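Notebook, writing tools comparison, June

Morning, 9:40

Continued with the style checker test for the Dudberg handbook. The question is still the same: which checker do we keep for the technical writers, and which one do we stop paying for. We have two candidates left, Zerkham and Sundby. I work with the same 40 paragraphs as before, all taken from old drafts, before an editor touched them. I did not fix the typing errors first, so the tools see what a writer would really give them.

Settings: American English, formal tone off, passive voice warning on. In Zerkham the passive warning is hidden under "Clarity", and I lost some time before I found it. Please write this in the setup page, I forgot it also last time.

First pass, articles and prepositions

This is the part I care about most, as my own mistakes are mostly here. Zerkham marked 18 missing or wrong articles. Sundby marked 13 in the same text. I checked every mark by hand against the edited version of the handbook. Sundby misses the article when an adjective stands before the noun ("open main valve"), and it misses it every time, so I think it is a rule problem and no accident.

Prepositions are weak in both. "Depends of" is caught, "consist from" is caught, but "responsible of the backup" passed through Sundby without any line under it. Zerkham caught it and then offered "responsible to the backup" as the first suggestion. A tired writer would click it. I would prefer no suggestion to this one.

The personal dictionary

Added the product words from the Marquez glossary to both tools. Zerkham accepts a plain list, one word per line. Sundby wants a table with a second column for the word class, and when the column is missing it imports nothing and gives no message. I tried it three times before I looked in the help pages.

After the import, both tools stopped marking the glossary words in the singular. The plural is different: Zerkham understands it, Sundby marks it again as a spelling mistake. Workaround for now is to enter the plural as its own word. It is ugly but it works. 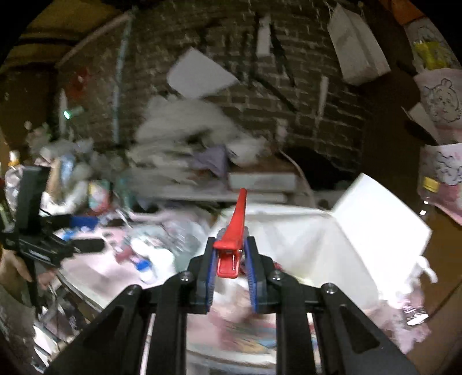 Second pass, long sentences

Split the long paragraphs from chapter 2 and ran them again. Both tools complain at a certain sentence length, but they do not look at how the sentence is built. A list of part names with commas gets the same warning as a sentence with three nested clauses. I switched the warning off for the parts lists and left it on for the rest.

The rewrite button in Sundby is better than I expected. It keeps the order of the steps, and for instructions this is the most important thing. Zerkham's rewrite is smoother to read - but in one paragraph it moved "before you close the cover" to the end of the sentence, after the action. For a handbook I count this as an error, even if the grammar is correct.

Commas: Zerkham puts one before "and" in every list, Sundby leaves it as the writer had it. Our style guide wants the comma, so Zerkham saves work here.

Afternoon, 3:15

Repeated the article test with the browser version of Zerkham to see if it gives the same result as the desktop one. Same marks, same suggestions, only slower when the document has many comments in it. Did not test Sundby in the browser, the extension asked for a new login and I have no rights for that account.

Open points:
- ask for the Sundby login
- send the "responsible to" case to Zerkham support
- update the glossary file with the plurals, and put the column format on the setup page
- try both tools on the release notes, they are shorter and full of abbreviations

For the moment I lean to Zerkham for checking, with the rewrite function switched off.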